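### 4.2 Door furniture and the claims made for it

Much of the writing on ageing at home treats the lever handle as settled business. The Sallwood survey, which most later papers lean on, reports that households with levers had fewer complaints about doors than households with knobs. We are less sure. Sallwood asked only people who had already paid for the change, and people seldom complain about what they have just bought.
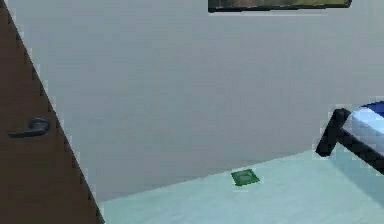
Complaints are also a poor stand-in for difficulty. A tenant who props a door open all day has no trouble with its handle and will say so. A short curved lever with a slightly upturned tip, fitted to a plain brown door, is the type that Sallwood's respondents were asked to rate, yet the form never asked how often they used it. The Faltelov trial did ask, in 23 homes, and found almost no difference between the two types after March.
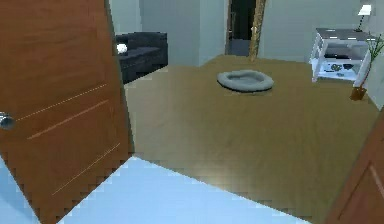
**Figure 3.** Open door with round silver knob; tiled and wooden floors meet at a diagonal.

The trial has its own faults. It left out anyone who lived alone — the very group for whom the advice is written — and it paid for new hinges in every home. A door that swings freely is easier to manage whatever is fixed to it.

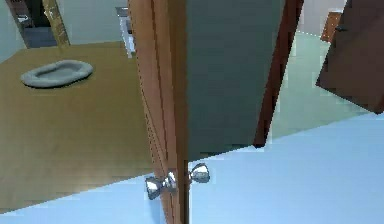

Should landlords replace knobs as a matter of course? On present evidence they should first ask the tenant, and check the hinges and latch before buying anything.

The Okonkwo guidance goes further and recommends levers throughout, bathrooms included, on the strength of 19 interviews. It gives bathrooms a page of their own,
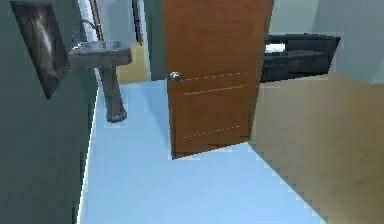 but the page rests on two of those interviews, and neither tenant was asked about the door. We have left its figures out of Table 2.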